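08/10/2025, place setting, long table by the windows

Second go at the breakfast setting and I'm much happier with it than I was in September. Csenge Bíró wanted something that looks like a person is about to sit down and eat, and last time we had so much stuff on the table that it looked like a yard sale. So I went simple: mat, bowl, spoon, drink with a straw, and a bag of something to pour from. I'm leaving the napkin in the Trirkus box for now (it slides every time anyone walks past, and I've had enough of ironing it).

Weighed a few things before I started. The bag was 146 g on the kitchen scale, unopened. The Drimville order came to 1240 forints with the mat in it, so receipt to Attila Vörös please, he's still waiting on mine from last month!

Bowl on the mat, the window side of the table, bowl again with the gold bag up close:
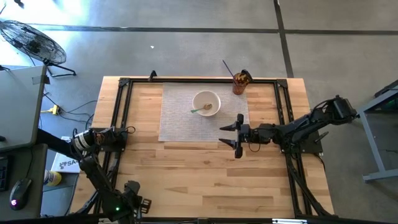
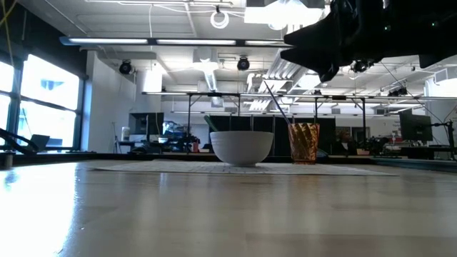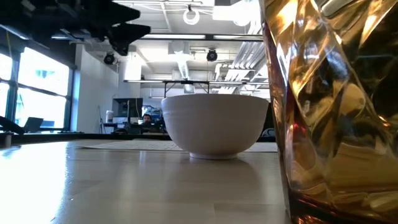 Where I keep going back and forth is the mat. I like it a lot, it makes the whole thing feel like a meal, but it creeps. Csenge says put a strip of shelf liner under it and she's probably right, she did that at home with her kids' mats and they stay put. I'll cut a piece a little smaller than the mat so it doesn't peek out. If the liner is no good there's always the double-sided tape from Csonka, though I'd hate to get that gunk on the wood.

The white bowl stays. We tried the Onduvitz one first and it's too shallow, anything you pour in goes straight up the side and out. This one is nice and deep. I do want a second one exactly like it before somebody (me) drops it in the sink.

Spoon: green handle is good, easy to spot, easy to grab. Hand wash only, please, and don't leave it soaking overnight like the last one.

Drink: I'd like a shorter straw. The glass is fine, but a straw that long wants to tip around whenever you set the glass down. Attila has a pack of paper ones but they go soggy before lunch, so maybe just trim the ones we've got.

To do:
shelf liner, cut to size
second white bowl
trim straws
buy cereal, the 1000 g bag if they have it, the little ones are a rip-off
find out who took the good dish towel

Table wiped down with the soft cloth, window end too. Bowl and spoon are going on the top shelf when I'm done writing this.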